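# Shelf and aisle safety check - cooking oils

Store: Pryor Grocery
Date: 2022-04-22
Checked by: Beverley Ashby
Goes to: Ngaio Rewi, with a copy for Ebuka on the evening crew

Thank you all for your patience while I had my head in the oil shelves. I know this is the least exciting corner of the store, but oil is heavy, it's slippery and some of it comes in glass, so I like to take my time over it. Where I've written more than the box allows, please do read it - I've tried to put the useful part first.

## The rack

- [x] **Uprights straight, no dents from carts.** Fine. The red posts have a few scuffs low down, and I ran my hand over each one without finding a bend.
- [x] **Shelf boards seated on their clips.** All good now. The middle board had a little rock in it when I leaned on the front corner, so Angus Brunton came over with his rubber mallet and settled it.
- [x] **Rack fixed to the wall.** Both brackets tight.
- [ ] **Load sign posted.** Missing! The old one fell off behind the flour, I think. I've asked Stukico for another, and until it comes please don't add a second layer of jugs to any shelf.

## What's standing on the middle shelf

- [x] **Large jugs and tall bottles upright, caps on.** Good. I tried every cap with my fingers and didn't find a loose one.
- [x] **Glass kept to the center, with plastic on both sides.** I'm so pleased with how this has come along. The coconut oil is in small glass bottles, and they now stand in the middle with the little green-capped plastic ones to their left and right, so a shopper going for the big yellow bottles isn't likely to sweep the glass off with an elbow.

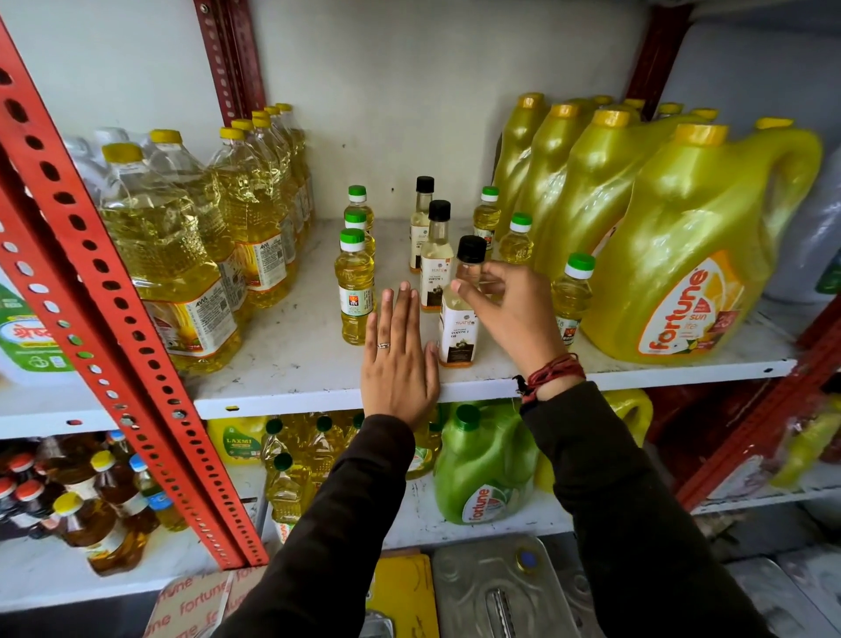 - [x] **Nothing hanging over the front edge.** One small bottle was a touch too far forward and I nudged it back. If you can slide a finger along the edge in front of the bottles, that's enough room.
- [x] **Necks and shoulders free of oil.** Wiped down with a dry cloth, then a soapy one, then dry again. It sounds fussy, I know, but a greasy neck on a glass bottle is how we lost one in September, and poor Heather Cosgrove was picking slivers out of the floor mat until closing.
- [ ] **Dates checked, oldest to the front.** Half done. I finished the small bottles and ran out of time on the tall ones. Ebuka, could you do those tonight, please, and write your initials here?

## Restocking habits

- [x] **Two hands for glass.** One hand on the bottle you're placing and the other steadying the shelf or the neighbors. Everybody I watched was doing this, and it was lovely to see.
- [x] **Small bottles in short straight rows, front to back.** They look nicer this way, of course, and you can also feel straight away when one is leaning on another.
- [ ] **Step stool within reach.** It was in the back by the freezer again. Its home is the end of this aisle, please, on the hook.

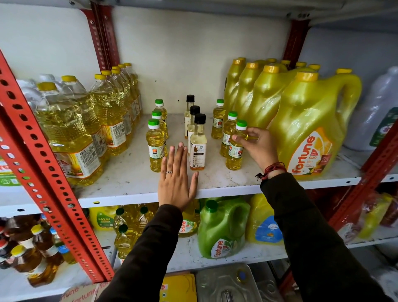
**Can I move the small bottles forward when the row starts looking thin?**

Please do, as long as you leave that finger's width at the front and move them one at a time by the body of the bottle. Pulling a whole row along by the first cap is how they tip.

## Floor and spills

- [x] **Floor dry and free of oil.** I walked it twice in my oldest shoes, which slide on anything, and they didn't slide.
- [x] **Spill kit stocked.** The Lodico bucket has its granules, scoop, gloves and sign. The bag of granules is down to the last third, so I've added one to the order.
- [ ] **Heavy bag for broken glass.** We had thin trash bags in the kit, and those won't do. I've put in two thick ones of my own for now.

## To finish

1. Load sign up - Ngaio, when it arrives
2. Dates on the tall bottles - Ebuka
3. Stool back on its hook - whoever used it last, no hard feelings
4. Proper glass bags into the kit - me

I'll come by again once the sign is up and look at the vinegar side while I'm there.

Beverley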